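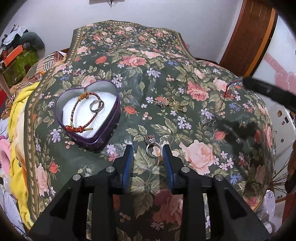
The heart tin, lid off, on the bedspread. Bracelet in, most of the rings still out.

I want to argue against the jewelry organizer. All of them. The acrylic towers, the velvet trays with the little slots, the hanging thing with 40 clear pockets that goes on the back of a closet door and makes your bedroom look like a dentist's supply room. I've owned three. I'm down to none and I have never been happier, or at least never been faster at getting out the door.

Quick version for those of you reading this in line somewhere: put it in a tin. One tin. Dump it on the bed now and then. Done.

Longer version.

The first organizer was a Koteo, the stacking kind, and it was a nice object. Heavy. It looked good in the store and it looked good for maybe a week. The trouble started with the rings. A ring slot wants one ring, pushed down, stone up, like a seed in a row. Mine don't want to stand like that. The plain wide ones lean. The ones with a stone flop forward. And every time you pull one out, the foam comes up with it and the neighbor pops loose and now you're standing there at 7 in the morning re-planting your own jewelry.

Second was a Skarau box with a lid that closed so softly it didn't close. Third was a Villholm tree. A tree! You hang the necklaces on the branches and they all turn into one necklace.

What these things have in common is they're built for looking at. They assume your jewelry is a shop display and you're a customer, strolling by, deciding. I don't decide. I wear the same few things till one of them breaks or I get bored, then I wear diffrent ones. The rest of it is memory. It's the braided cord bracelet from a summer when everyone had one. It's a ring that fits no finger I currently have. Where's the slot for that?

The counter-argument, which I've heard many times, usually from people with very tidy drawers: things get tangled in a tin. Things get scratched. You can't see what you have.

OK. Tangled, yes. Chains and tins are not friends. I give you chains. Keep your chains on a hook, I keep mine on a hook. But cord? Cord doesn't tangle, not really, it just sort of lies there in a loop and everything else sits inside the loop. A soft bottom helps -- get a tin with some padding in it, or cut a piece from whatever came around your last parcel. That takes care of a lot of the scratching too. If you own something that would be ruined by sitting next to a silver band, that thing should probably be in a bank, and you should probably not be taking advice from me.

And the seeing. This is where I get worked up. People say you can't see what you have in a tin, and they say it like the tray solves it. The tray does not solve it. I looked at that Koteo every day and after a month I couldn't have told you what was in the back row. You stop seeing anything that never moves. Same as the pictures in your hallway. Quick, what's in the second frame from the door? Exactly.

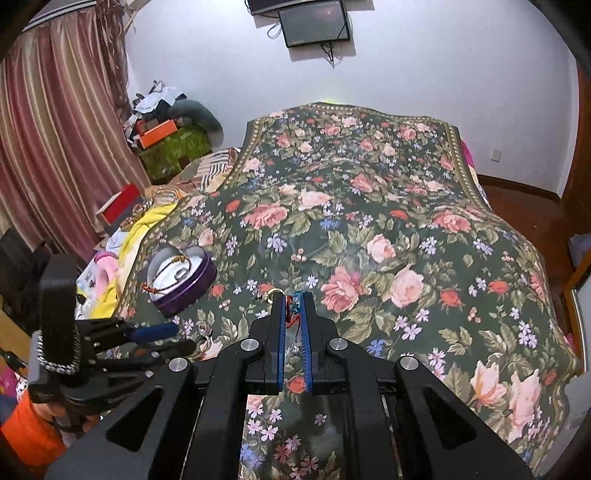
Whereas a tin has to be gone through. You want the little gold one, it's at the bottom, so everything comes out. Onto the bed, always the bed, because a table is too hard and too bouncy and rings roll off it and under the radiator. The bed has dips. Things stay where you drop them. And for a few minutes you handle all of it, piece by piece, and you find out the red braid is starting to go at the end and the beads you thought you lost have been there since October.

I do think the bedspread matters, by the way. Somebody is going to tell me to use a white towel so I can see the small stuff. Tried it. It's like surgery. A busy flowered cover is worse for finding things and much better for wanting to look, and I've only ever lost one stud in the peonies, or whatever they are, and it came back in the wash.

Money, quickly. The last organizer I seriously considered was the big Radwan cabinet, the kind that stands on its own feet with a mirror in the door. With delivery it came to 727 dollars. I had it in the cart for nearly 2 weeks. For that much I could replace just about everything I'd have put in it, and I'm pretty sure I'd still leave my rings on the edge of the sink. That is what broke the spell for me, more than any principle. The container was going to cost more than the contents.

I know there are people this doesn't work for. If you have forty pairs of earrings and you wear all of them, get the tray, you've earned the tray. If you've got a toddler, put everything up high and don't dump anything on a bed ever. And if opening a tidy drawer in the morning makes you feel calm then fine, that's worth some money, I'm not going to pretend it isn't.

But most of us don't have a collection. We have a handful. A handful goes in a tin. Heart shaped, round, old cookie tin, I don't care, though I'll say the heart wastes a bit of room down in the point and that's where the smallest ring always ends up. You have to get it with a fingernail. Mine's down there right now, and I need to leave in five minuts.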